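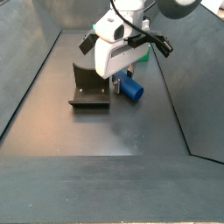
Shape blocks and stands: what to do with the sets in the store room

The store room now holds more wooden, foam and plastic shape blocks than the shelves were built for, and over the summer most of the sets got mixed. Jocelyn Tiongson spent part of July sorting them, and the notes below come from her list. Please read them before you borrow anything this term.

Cylinders first, as they cause the most trouble. A cylinder left on its side will roll as soon as a table gets bumped, and the blue ones have been turning up under the radiators and behind the paper cutter. When you are finished with one, stand it on its flat end or put it in a cradle. If you need it on its side for a drawing or measuring exercise, set it across the slope of the tray so that it stays put.

The cradles are the black stands with an upright back and a base plate with a lip at the front. Several people have asked whether they are bookends. They are for holding a block at the front of a tray so that a group can see it. The base plates are held with small screws, and these work loose with use. Check them with a fingertip before you put anything heavy on the stand. A screwdriver is on the hook inside the store room door. Please put it back on the same hook. It went missing twice in the spring and Aoife Heffernan had to bring one from home.

Green blocks belong on the second shelf with the rest of the Ulus set. Blue blocks go on the shelf below. The Gruroseck set has its own box and should not be combined with either, as its pieces are slightly smaller and will not stack evenly with the others. If you find a block and can't tell which set it came from, leave it in the tub marked "unsorted" and Jocelyn will deal with it on her next visit.

Trays need more attention than they have been getting. The dark gray ones show every speck, and by the end of a session there is usually a scatter of white dust and paper crumbs in the corners. Brush the tray out with the soft brush and then wipe it with a barely damp cloth. Do not use the yellow spray. It leaves a film that makes the floor of the tray slippery, and it has already dulled two of the older ones. Let a tray dry fully before you stack another on top of it.

The matte blocks also mark easily. Fingerprints come off with a dry cloth. Pencil comes off with a plain white eraser, used lightly. Tape does not come off cleanly at all, so please stop labeling the blocks with it. Princess Manalastas has been writing set names on small tie-on tags instead, and there are 100 of these in the drawer under the window. Take what you need.

A note for anyone using the blocks for still life drawing. The overhead lights in Room 6 throw a soft shadow that is good for beginners, but the far end of the room picks up a warm cast from the brick wall in the afternoon, and a gray surface can look almost pink there. Milagros Javier moves her group to the north side after lunch and says the blues read much better. She also suggests starting with one cylinder and one stand before adding a third object. Her handout on drawing ellipses is in the blue folder by the sink, and she is happy for it to be copied.

Borrowing works the same way as last year. Write your name, the set and the return date in the book. Sets can go out for up to 4 days. Anything longer should be cleared with Rosalinda Estrella, who keeps the calendar. If a block or stand is damaged, write that in the book too and leave the piece on the repair shelf. A cracked cradle can usually be glued. A missing base screw can be replaced from the jar next to the screwdriver, and the right ones are the short silver screws with the flat heads.

We still need lidded boxes for the larger cylinders. Ocampo has offered a few from its stock room, and Rosalinda will collect them when they are ready. Until then the large cylinders stay upright on the floor to the left of the door, so watch your feet going in.

The next sorting afternoon starts after the last class and runs until the shelves are done. Bring a dry cloth if you have one. Coffee will be in the hallway.

Last updated: 28 September 2026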